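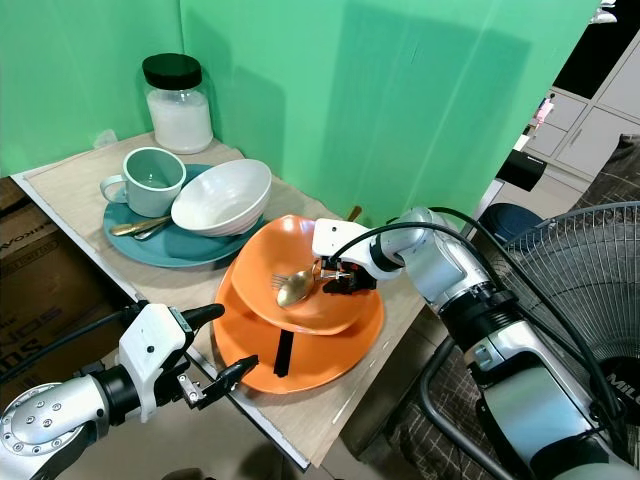 Speaker notes - "What the seed drill brochure leaves out"
Growers' evening, Saturday, second slot

Start with a show of hands. Who has bought a machine on the strength of a demo day? Keep your hand up if your ground looks like the demo field. Wait for the laugh, move on.

Slide 2. The Lougher claim: better emergence from individual row control. Read it out slowly. Better than what? The small print compares it with their own older drill, on one farm, in one September.

Slide 3. Our strips. 148 acres, 3 drills, same seed lot, same week. The Tovance and the Lougher came out so close I wouldn't bet lunch on the difference. The old Nadar was behind on the heavy end and level everywhere else. One season only - say this twice.

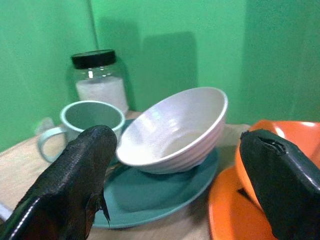

Slide 4. Money. Drillico quoted me almost 2,000 a year for the software that unlocks the section maps. Ask the room what they'd do with the maps. I have 406 of them on a laptop and have changed my mind over one, a wet corner I already knew was wet.

Don't get dragged into the autosteer argument. If it comes up, say Aliki Manolakis is on after the break and will take it.

Slide 5. What I'd want before signing:
- trial results from a farm the dealer didn't pick
- a parts price list, in writing
- the yearly fee after year one
- a day with the drill on my worst field

Someone will say I'm against new machinery. I bought a sprayer last spring and I like it. I still want to see the numbers.

Questions. Skip slide 6 if we're running late.

Filed under: Machinery & Equipment, Talks

Related
Reading a dealer quote line by line
Strip trials on a small farm
Used drills: where the wear shows
Do you need section control?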